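Taches claires sur un bureau blanc : cire, huile ou peinture ?

Posté le 6 juin 2026 dans Maison et mobilier

Bonjour,
J'ai un bureau blanc acheté d'occasion, plateau en bois peint. Depuis quelques semaines, des auréoles jaunâtres apparaissent là où je pose ma tasse et mes livres. J'ai essayé l'eau savonneuse puis le bicarbonate, sans résultat. Le vendeur m'a conseillé une cire Protwood, mais je ne sais pas si on peut cirer une peinture. Faut-il poncer avant ? Je n'ai pas de ponceuse et je vis en appartement.
Merci d'avance.

laron36
8 votes

On ne cire pas pour enlever une tache, on l'enferme dessous. Commencez par dégraisser à la lessive type Saint-Marc, rincez deux fois et laissez sécher une nuit. Si le jaune est encore là, il est dans la peinture, il faudra repeindre.

Pour repeindre sans ponceuse : cale à poncer et papier grain 180, à la main, juste pour dépolir. Aspirez, passez un chiffon humide, puis une sous-couche bloquante (c'est elle qui arrête les remontées de tanin) et deux couches de laque à l'eau au rouleau mousse. Comptez 36 heures avant de reposer quoi que ce soit de lourd. Les livres reliés collent facilement sur une laque trop fraîche. 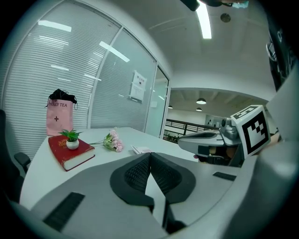

La cire vient à la fin, si vous y tenez. Sur une laque elle n'apporte pas grand-chose et elle marque à la chaleur. Prenez plutôt un vernis incolore mat, à l'eau, sinon il jaunira lui aussi.

juvance
3 votes

D'accord pour la sous-couche. Chez moi une seule n'a pas suffi, le jaune est revenu en juin de l'année suivante. Mettez-en deux.

james_b
0 vote

Moi j'ai collé un adhésif blanc dessus et voilà.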